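21 May 2019

Rain until midmorning, then gray and still. Kitchen cool when I got up. Stayed in and went back to the rice question, which I have put off since the move.

The problem as it stands: the same rice, from the same sack, washed the same way, comes out softer and a little yellow in the Plarnberg kitchen. In Villanueva it came out white and separate. I blamed the sack first, then the pot. Both came with me, and the last batch I cooked in Villanueva was fine, so neither is a good suspect on its own. What changed is the water, the stove, and the cupboard where the sack sits. I wrote those three at the top of the page and left space under each.

Water first. The old tap water left almost nothing behind in the kettle. The new tap leaves a white crust that has to be taken off with vinegar, and I have done that twice since February. The test strips from the hardware store put the tap at 17 on the grain scale, which the leaflet marks as very hard. The filter jug brings it down to 8 with a new cartridge and to 13 with the old one I should have thrown out. The strips go by color and I don't trust them to better than one step in either direction. They do at least agree with the kettle.

Hard water and yellow rice go together in several of the books I own, and the explanation given is that the tap water here is alkaline as well as hard, and the pale pigments in the grain turn yellow in alkaline water. One book recommends a few drops of lemon juice or white vinegar in the pot. Another says this makes the grain chalky. Neither gives a quantity per cup, so neither is much help.

Cooked four small batches. Same steel saucepan, same burner, same lid with the folded towel under it. All rice weighed dry on the kitchen scale, then washed until the water ran nearly clear, drained in the fine strainer, and weighed again. The second weighing is the step I used to skip. Drained rice holds on to a lot of wash water, and the amount depends on how long the strainer is left to drip. If I measure cooking water by volume on top of that I am adding to an unknown. Today I let every batch drip for 6 minutes by the timer and subtracted the held water from what went into the pot.

First batch, straight tap water. Yellow, plainly so when spooned onto a white plate. Soft outside, and the grains stuck in sheets along the bottom. Smell normal.

Second batch, filtered water from the new cartridge. Paler. Still soft. The difference in color was clear with the two plates side by side and I doubt I would have noticed it with one alone.

Third batch, tap water with a quarter teaspoon of white vinegar. Nearly as pale as the filtered batch. No taste of vinegar that I could find, though there was a faint sharp smell when the lid came off. Slightly firmer than the others. I would not call it chalky.

Fourth batch, filtered water, and the cooking water cut by a tenth. Pale and firm, grains separate at the top, a little stuck at the bottom. Closest to what I remember from Villanueva.

So color and texture look like two separate faults. Color follows the water. Texture follows the quantity, and possibly the stove. I had been treating them as one fault and changing one thing at a time in the hope that both would move together, which explains the useless notes from last month.

The stove needs its own page. The burner in Villanueva was gas and dropped to a low flame as soon as the knob was turned. The Tisel is a smooth electric top and holds its heat well after it is turned down. The boil runs on for a while at full strength before it settles. I had expected that to drive off more steam and leave the rice drier. The lid on this pan fits closely, though, and with the towel under it very little gets out, so the extra heat goes into the grain instead. That would give a soft outside. An easy check is to move the pan to a second burner already set to low and see if the bottom layer stops sticking. Did not do it today. I had run out of clean plates and was tired of eating rice.

Storage last. The cupboard shares a wall with the water heater and is warmer than the rest of the room. The sack is the long-grain from Rastwood, bought in the big size to save a trip. Older rice takes up more water and newer rice takes less, so a warm cupboard ought to push things toward firmer, the opposite of what I am getting. I moved the sack anyway. It is in the hall closet, in the tall tin with the rubber seal, and I put a strip of tape on the lid with the date it was opened. The bottom of the sack had a fair amount of broken grain. Broken grain cooks faster and gives up starch, and since the bottom of a sack is what I have been cooking from for weeks, this could account for part of the softness all by itself. I should have thought of it before buying test strips.

Sieved out the broken grain from what was left. Over a cupful came through the coarse mesh. Kept it in a jar for porridge.

Lunch was the fourth batch with cabbage and a fried egg. The first batch went into the refrigerator for frying tomorrow, spread on a tray to dry. The color will not matter with soy sauce on it.

In the afternoon I worked on the other half of the question, the table cooker. I use it when there is company and have never kept proper notes on it. The marks inside the bowl assume the small plastic cup that came in the box, and that cup is smaller than a standard measuring cup. I have lost mine. Filling to the marks after measuring with a standard cup gives dry rice, and I had been making up the difference by eye. The cure is to weigh. I wrote the weight of rice and the weight of water for a half load and a full load on a card and taped it inside the cupboard door. The full load figure is worked out on paper and has not been cooked yet.
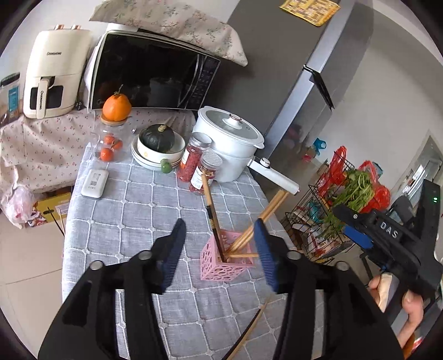 Pink chopstick holder on the tablecloth, near the cooker.

Table notes while I am on the subject. Plain wooden chopsticks need to dry standing up with air moving past them. Laid flat in a drawer they stay damp underneath, and the drawer takes on a smell. A holder with openings in the sides is better than a solid cup for this, as long as the bottom doesn't hold water. I would still dry them on a cloth before putting them in. Soap should be kept to a minimum on bare wood. A short wash in hot water, a wipe, and that is enough. Any that have gone rough at the tip can be taken back with fine sandpaper, working along the grain, then rinsed and dried again. Light wood marks quickly with soy sauce and turmeric and I don't know of a way to get it out.

Hard water shows up on the glassware too. Everything washed by hand and left in the rack has a ring at the low point. A spoon of citric acid in the last rinse takes care of it. I have been buying it in small packets meant for kettles, at a silly price for what it is, and will look for a bigger bag.

To do, in order:
Run the two-burner test on the Tisel with filtered water.
Repeat the vinegar batch at half the dose.
Throw out the old cartridge — it is still sitting next to the new one and they look identical.
Cook a full load in the cooker by weight and correct the card.
Open a fresh sack and compare with the sieved remainder, both in the saucepan.

The last test matters most and will have to wait, as I don't want two sacks open in the house at once. At the present rate the old one should last into the middle of next month. I could give some away.

Took the kettle apart after supper and soaked the base of the spout in vinegar. The crust came off in flakes. Refilled it from the jug, boiled it, poured that away, and boiled again for tea. The tea was clearer than yesterday's, with no skin on top. Wrote the jug refill on the calendar so that I have some idea how many fills a cartridge is good for before the strip changes color.

Rain again by the time I went up. The gutter over the back door is dripping at the joint and will need sealing once it dries out.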